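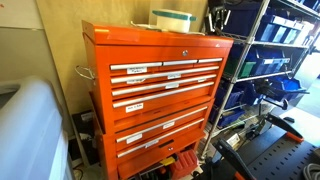
The Skurkance Pie Run starts at 10 in the morning, and by half past seven Svitlana had already been up and down the street twice in her gumboots, just to smell it! Every oven in town was going. She came back through the shed door pink in the face and slapped her entry form on the lid of the big orange tool chest, next to the tub with the teal top.

By Liam Hollis
July

"Seventy kilometres," she said. "Seventy, Liam! With a hot pie on the handlebars!"

"It's 70 every year," I said.

"And every year it's marvellous."

She was right, too. I'd ridden it once, at 19, and I could still tell you the colour of the sky over Flolano hill.
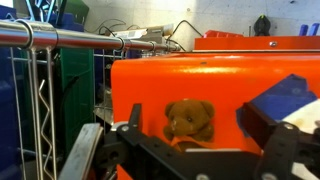
The little brown bear and its orange ribbon.

Her gran, old Mrs Hnatiuk, had won the thing on a butcher's bike with no gears, and the pie had arrived whole. Mushroom and barley, crimped by hand. Svitlana had the recipe by heart and had been up since four rolling pastry.

"Now, brakes," she said. "I need the small spanner."

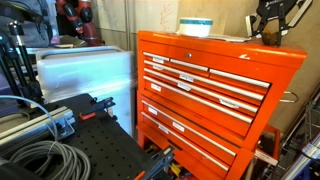

Gran Hnatiuk never owned a spanner in her life, according to family legend. She fixed that bike with a butter knife and a good deal of shouting. I like a spanner myself, and I went along the silver handles one after another, the short ones first and then the long, while Svitlana bounced on her toes and sang the Livumance football song at me. Bottom drawer, of course.

I did the brakes. She did the pie, wrapping it in two tea towels and her best scarf, and then we wheeled the bike out into the cold – oh, what a morning! Frost on the letterboxes, the brass band warming up badly, kids on the fence with tomato sauce down their jumpers already. 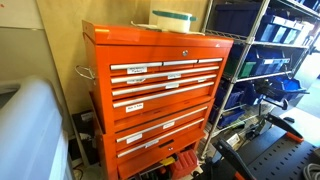

"Come with me," she said.

"I haven't got a pie."

"You can carry half of mine."

I looked at the hill. I looked at my old bike leaning on the water tank, and I ran for the pump.

Last updated: July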